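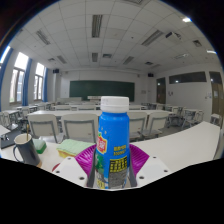
The Sellham pantry trial has now run for 4 months, and I remain unconvinced that the shared supplies shelf saves anyone much effort. Naria delivered 130 refills against the 408 in the plan. Staff still leave things out on the white table – a mug with something stuck in it, two sponges of different sizes – and the labels we paid for have not changed that. Oranuch Yimyam reads the July survey as encouraging. I read it as two floors being polite.

Thitima Sitthichai has asked for a second shelf at Wandon. I would hold that money until the refill figures are explained.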